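Grovix, el maletín de vistas que uso en los juzgados

Llevo siete años cubriendo tribunales como cronista freelance y os puedo decir que el material que llevas encima importa casi tanto como el café de la máquina del pasillo. Cuando me pasé al Grovix venía de una mochila normal, de las de ir a la facultad, y en una vista por homicidio se me desparramó todo el sumario por el suelo justo cuando entraba la magistrada. Qué vergüenza, de verdad.

Lo vendo aquí en la tienda porque es el que llevo yo. Lo fabrica Civport y tiene dos compartimentos: uno rígido, para autos, escritos y la acreditación, y otro blando, donde meto el portátil, el cargador y el bocadillo (sí, hay juicios que se alargan hasta las cuatro de la tarde). En el rígido caben 300 folios sin forzar la cremallera. Yo he metido más, pero luego cierra regular y no os lo recomiendo.

Lo que más me gusta es el cierre. No suena. Parece una tontería hasta que estás en primera fila, declara un perito de toxicología y todo el mundo se gira porque has abierto un velcro. Mi compañera Nandi Khumalo, que se pasa media vida en lo penal, me lo pidió prestado en mayo para un juicio con jurado y tardó semanas en devolvérmelo.

Pasa bien el arco de seguridad: las hebillas son de plástico y se abre entero, en plano, sobre la bandeja. Ojo, en algunos juzgados os harán sacar el portátil igualmente, eso ya depende de quien esté en la puerta.

Pegas, que también las hay. El asa es un poco corta si tenéis las manos grandes. Y el color claro se ensucia muchísimo, yo volvería a comprar el gris oscuro sin pensarlo.

Para escribir la crónica por la noche, ya en casa, lo apoyo abierto junto a la mesa y voy sacando papeles según los necesito.

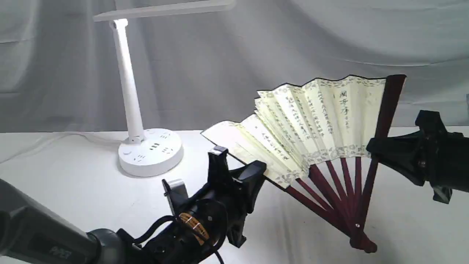 Lámpara de mesa blanca con regleta en la base y abanico plegable chino.

Ficha rápida del Grovix
Capacidad: 300 folios
Compartimentos: 2
Colores: claro y gris oscuro
Fabricante: Civport
Incluye: correa para el hombro y funda de acreditación

Los pedidos los prepara Lwazi Mofokeng en el almacén de Greltport. Si queréis que grabemos las iniciales en la solapa, ponedlo en las notas al hacer la compra, en mayúsculas y sin puntos. Los maletines grabados no admiten cambio de color.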